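Two-arm cell keeps losing grip width on the left – what do you check first?

canow_lu
Hi all, long post, sorry in advance, I've got a cup of tea going and a fair bit to get off my chest! I look after the set-up of our two-arm cell at Hallimley. We run everything in the simulator before it goes near the real arms, and since June the left gripper has been closing short after we changed the finger plates. I've re-zeroed it 3 times now. Each time it's good for 100 cycles or so and then the width offset creeps back in. The backyard world is the one I've been using for the grip checks.
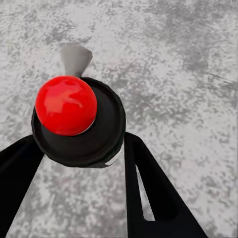
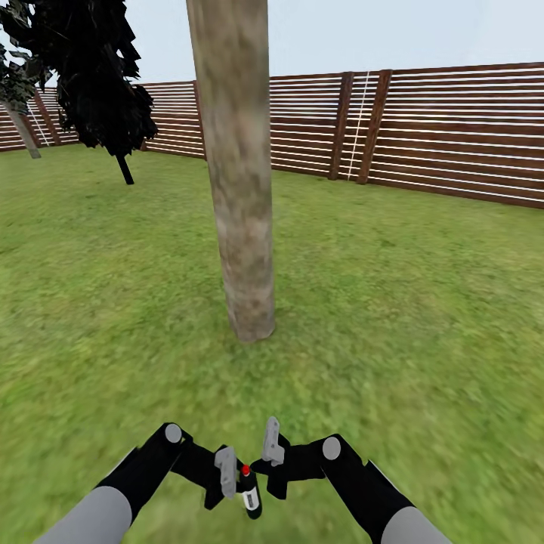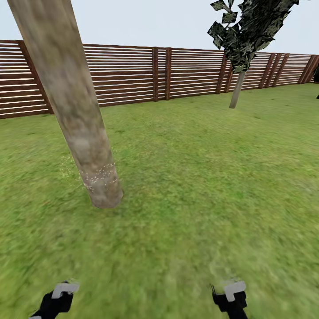
Do I need to redo the arm calibration every time I swap finger plates?

Only the gripper needs it. Run the open and close limits again, save the new width offset, and leave the joint zeros alone unless the arm itself has been bumped or unbolted.

That's what our own notes say anyway, question and answer pasted in as written, and that's what I've been following. Any thoughts very welcome.

dalia_skondow
Hello Lu! Lovely to see someone else doing grip checks in sim first. I'd go along with most of your notes, but have a look at which model file the left side is loading. We had a cell at Skondow where somebody had updated the right finger plate and left the old one on the other side, and the two were different by a hair. Everything behaved until you asked for a narrow grip. Took me the best part of an afternoon, and I'd have had the garden weeded in that time.

tilahun_andor
I'm going to disagree with the notes a little, with respect. If you've re-zeroed it that many times and it keeps drifting, I would redo the wrist joint as well. A small error there looks exactly like a width problem once the fingers come in at an angle. It's 9 minutes' work on ours, so I don't see the harm.

dalia_skondow
The harm is you've then changed two things at once, Andor, and you won't know which one did it! File first, wrist second – that's my vote.

tilahun_andor
Fair point. I still reckon it's the wrist.

meinrad_b
Coming at this from the maintenance side. Is the offset being saved to the cell profile or just to the session? On our controller it reads fine until something reloads the profile, and then you're back to the old number. Could look a lot like drift if you only check it every so often.

canow_lu
Oh, Meinrad, that might be it. I've been saving to the session, I'm nearly sure of it, and the overnight job reloads the profile. Dalia, I compared the two plate files as well and they match, so that's one crossed off. I'll save it properly this arvo, run it through the night and leave the wrist alone for now (sorry Andor).

tilahun_andor
No offence taken. Post the numbers either way, would you? I'd like to see the left and right widths side by side.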